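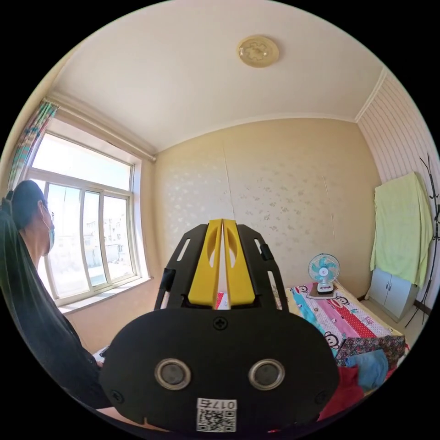 What the Gripper Budget Leaves Out

2023-05-07
By Arsen Kravets

When a small company decides to teach robots to work in homes, the first page of the budget is always the robot arm. At Harasym, a company in Larnholm with 8 employees, the arm was on the first page too. By November it had moved to page four. The first three pages were for hand-held grippers, the tools which a person carries through an ordinary bedroom to record how a job is done.

The change was made for money. One arm with its controller would take the whole year's budget and stay in one laboratory. Hand-held units can go to many apartments, with window sills, beds, small cabinets and all the clothes that people leave on them. The company planned for pairs, a left and a right, each unit with its own label, so that a recording can be matched to the tool which made it.

The price of a pair in the offer from Hastov, the supplier, was $1,918. This looked clear. But the offer did not include spare fingers, and the yellow ones are the part that wears first. It also did not include storage for the recordings, or the hours of the person who checks them. In the first plan these hours were zero. In the second plan they were the largest line.

I asked the purchasing office what it would do differently. The answer was to rent 2 pairs for one month before buying any, and to write down every small cost, even screws and taxi rides. From such a list you can make a price for one recorded hour. With this number it is easier to compare offers, because suppliers count very different things in their totals.

Harasym now plans for 400 recorded hours before it looks at arms again. The money for the arm is still in the budget, in the same column, with next year's date.

Related
Renting or Buying: A Workshop in Vakutbridge Decides
How to Read a Supplier's Service Contract
Spare Parts and the Second Year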